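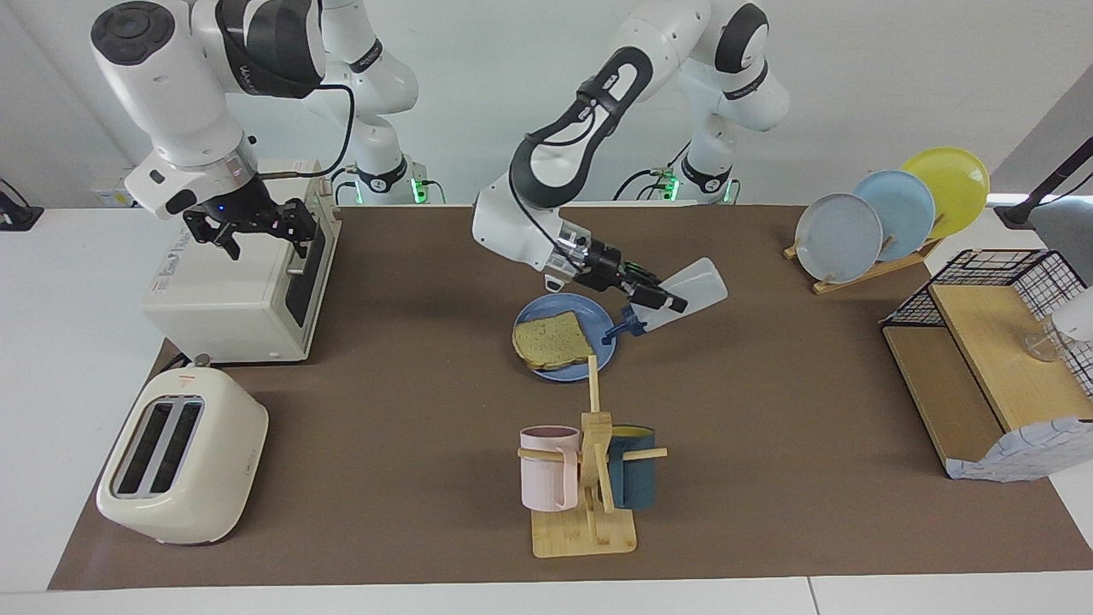 M. Kioko
Demonstration lead, Fornero

Teaching by demonstration: frequently asked questions

These are the questions we get most often from new operators and from groups who book time on the Evis kitchen table. If yours is missing, ask at the desk and we will add it.

What does an operator do?

You sit at the control station and move a pair of small arms with your hands. The two arms on the kitchen table follow. Everything the big arms do is recorded along with the camera views, and the recordings are what the robot later learns from. One recording of one attempt is called a demonstration.

Do I need to know how to program?

No. You need steady hands and some patience. Starting, stopping and saving are done with a foot pedal, and Ravis, our recording software, handles the rest.

Which tasks are running at the moment?

Breakfast tasks, mostly. The toast task uses the toaster, the toaster oven, the spatula and a plate. Another uses the mug tree, and a third puts plates into the wooden rack. Each task has a card with the start layout and the finish. Read the card before you touch the controls, even if you did the same task last month. Cards do change.

Which hand does what in the toast task?

The left arm holds the spatula and works over the plate. The right arm looks after the toaster oven. Please keep to this. If half of our operators swap hands, the robot gets two answers to the same question and tends to dither between them.

Left and right mean the robot's left and right. Depending on where you stand, that may be the opposite of yours. Most people get this wrong at least once.

Why is there so much on the table that the task doesn't use?

A real worktop has things on it. The mugs, the plate rack and the wooden shelf unit stay out during the toast task so that the robot learns to work with them there. Leave them where the card says they go. If you knock one, see below.

What if I knock something over?

Stop, mark the attempt as failed and put the item back. Do not try to tidy it up with the arms unless the card is a recovery card. We do collect recoveries, but they are filed separately and an unplanned one in the middle of a clean set is a nuisance to find later.

A small nudge is fine. If a mug swings on its peg and stays on, carry on.

How fast should I go?

At the speed you would use if somebody were watching and you wanted them to follow. Going very slowly is a common mistake. Long pauses teach the robot to pause. If you need to think, think before you press the pedal.

How many demonstrations make a set?

For the toast task a full set is 73. That is usually split between several operators, as one person's habits show up quite strongly. You might always come at the plate from the same angle, for instance, and never notice.

How long is a session?

Almost 2 hours, with a break whenever you want one. Tired operators make jerky recordings. If your last few attempts have all failed, take the break then.

How do I hold the spatula properly?

Close the gripper on the handle until the handle stops turning, then stop squeezing. The fingers are stronger than they look on the screen. Keep the blade angled up when you are moving across the table, and bring it down only at the plate. Pushing the blade hard into the mat makes the elbow flex, and the recording will show a jump when it lets go.

Can the two arms hit each other?

They can. The software slows them when they get close, but it does not know about whatever you are holding. A spatula adds a good deal of reach. Park the arm you are not using over its own side of the table, with the fingers slightly open and pointing down.

Is it the same as guiding the arm by hand?

It's a different method. With hand guiding you take hold of the robot itself and push it through the motion. We use that for simple moves such as setting a parking position. For tasks it has two drawbacks: your own arms get into the camera views, and it is hard to guide both robot arms at once. Remote control costs you some sense of touch, which takes a session or so to get used to.

Is the bread real?

Read the card. Some sets use real slices and some use a stand-in, and the two must not be mixed in one set. In either case, nothing that has been on the table is to be eaten.

Can I put my hands on the table between attempts?

Only after the pedal is up and the station shows Paused. The lights at the arm bases show power. They stay on when the arms are paused, so don't use them to decide whether it's safe to reach in.

When do I mark an attempt as good?

When the finish on the card has been met and you did not stop partway. It need not be pretty. A second try at getting the blade under the slice is acceptable, and useful to have. Dropping the slice on the mat is a fail.

If you are unsure, mark it as unsure. A reviewer looks at every one of those, usually by the next morning.

Can I see how the robot does afterwards?

Yes. Trials are run at the same table once a set is complete, and operators are welcome to sit in. Results go up on the board by the door, bad ones included.

Who can use the recordings?

Fornero keeps them and uses them for its own training work. Your voice is not recorded. Operator numbers are stored with each file so that we can check for habits, and names are kept in a separate list.

How do I book?

Through the sheet on the Evis page. New operators need the short induction first, which runs at 10 in the morning and again at 3. Wear sleeves that won't catch on the control arms, and leave watches and bracelets in the tray.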